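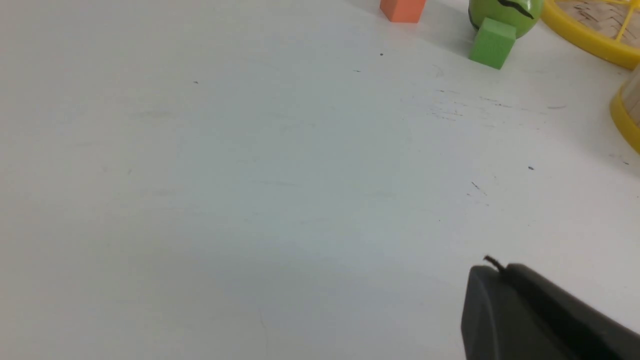
*Reading time: 2 minutes*

## 5. Setting Up the Sorting Table

This section covers the table layout for the Fuvora play set. Read Section 4 first if the pieces are still in their bags.

**You need:**

- a white or plain light tabletop
- the foam cubes, including orange and green
- the toy apple
- the baskets with the yellow rims

1. Wipe the tabletop with a damp cloth and let it dry. Foam picks up crumbs and grit.
2. Set the baskets at the right side of the table. Left-handed children may do better with the layout reversed.
3. Put the cubes and the apple near the far edge, next to the baskets. A cube can stand close in front of the apple - they are allowed to touch.
4. Turn one or two of the cubes at an angle. Small hands grip a corner more easily than a flat face.
5. Keep the middle and front of the table clear of toys for sorting.

**Note:** The green cube and the green apple are often mixed up in color games. For a first session, sort by shape (cube or fruit) and leave color for later.

**Note:** The apple is shiny and shows fingerprints. Clean it with mild soap only. Do not scrub the black marking.

**Caution:** Foam cubes are not for chewing. Throw out any cube with a torn corner and order a replacement, part 505.

**Caution:** Do not lift a full basket by the rim with one hand. Hold it from underneath.

6. When the session is over, put the cubes in one basket and the fruit in the other. Store them on a shelf no higher than 120 cm.

For the storage chart, see Section 6.

Text: Iresha Hettiarachchi. Last revised May 10, 2019.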